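Fluvano Team Inbox

Shared customer messaging for small companies, by Diltier
Updated August 2024

Fluvano puts your company's email, chat and social replies in one queue. The vendor says it "turns every conversation into a relationship." We resell it, and we would put it more plainly: it stops two people from answering the same message. For a sales team of 10 or so, that may be worth paying for. For a founder who still reads all the mail, probably not.
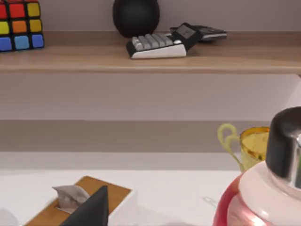

Pricing is per seat, at $19 a month, with a minimum of three seats. The "relationship score" costs extra, and we have yet to see a client change a decision over it. It grades contacts by how often they write back, so a chatty time-waster beats a quiet buyer. The dashboard gives each grade its own color, and with red, yellow, orange and two blues side by side it looks a lot like the puzzle cube on the shelf. Turn most of them off.

What you get
Shared queue with assignments
Saved replies, up to 200
Import from Tadard and Hamada – contacts only, no message history
15-day trial, card required

Setup takes an afternoon if your contact list is clean. Ours wasn't. Cancel in writing before the trial ends, as the reminder email tends to land in spam.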